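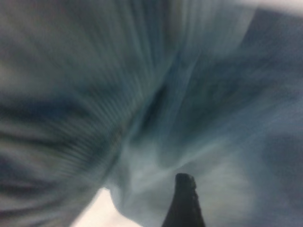
Tetteh Quaye asks whether the wrist camera check can be signed off before the leader arm is zeroed, as the old sheet allowed. It can't. A zero offset moves the follower wrist, and the camera cable has to be checked through the full range after that move. The order below stands.

TELEOPERATION CELL, PRE-SESSION INSPECTION
Site: Colbridge, cell 2
Task set: Denance (cloth handling, shown by remote control and by hand guiding)
Follower arm: Arthur
Date of inspection: Sep 21, 2018
Result codes: P pass, F fail, C pass with comment

Section A. Stops and power

A1. E-stop at operator seat cuts arm power. P
A2. E-stop at table cuts arm power. P
A3. Foot pedal released, follower holds position. C
Comment: holds, but sags slightly at full reach with the elbow out. Same as June. Do not leave the arm extended between demonstrations.
A4. Power restored after a stop, follower does not move until the pedal is pressed again. P
A5. Hand-guiding mode cannot be entered while the leader arm is live. F, then P
Comment: both modes were accepted on first try. Sultetow controller had been loaded with the bench settings. Reloaded the cell settings and repeated the check. Bench settings file to be moved off this machine.

Section B. Leader arm

B1. Joints zeroed against the stand. P
B2. Trigger travel matches finger travel, open to closed. C
Comment: dead band at the open end. Operators have been squeezing harder than needed to make up for it, and that shows up in the recordings as a snap close. Adjust before the next fold set.
B3. Speed limit set to 30 percent for new operators. P
B4. Handle straps intact. P

Section C. Fingers and wrist

C1. Finger screws tight, no heads standing proud. P
C2. No burrs or sharp edges at fingertips. P
Comment: run a scrap of knit over both tips, inside and outside faces. A snag that the thumb misses will catch a rib knit.
C3. Grip force limit set to 20 N. P
C4. Wrist camera bracket tight, cable clear through full wrist rotation. C
Comment: clear, but the tie nearest the bracket is worn. Replace.
C5. Camera view live at operator screen before the pedal is enabled. P
Comment: when cloth drapes over the fingers the wrist view gives very little depth. Operator is to slow down or use the overhead view until a fingertip can be placed against the table. Pushing down blind is the main cause of table contact faults in this task set.

Section D. Work area

D1. Table clamped, surface clean. P
D2. Cloth pieces free of pins, tags and loose thread. P
D3. Second person stays outside the floor line while the pedal is down. C
Comment: line is scuffed on the door side. Retape.
D4. Cloth is reset by hand only with the pedal up and the leader arm parked. P

Section E. Recording

E1. Joint and camera clocks agree. P
E2. Free disk space enough for the session. P
E3. Failed demonstrations marked by the operator at the time, not afterward. C
Comment: running total is 2,766 demonstrations, of which 43 have no mark either way. Keep those out of training until someone has replayed them.

Open items: A3, B2, C4, D3, E3
Cell released for remote control. Hand guiding released at reduced speed only until A5 has passed on a cold start.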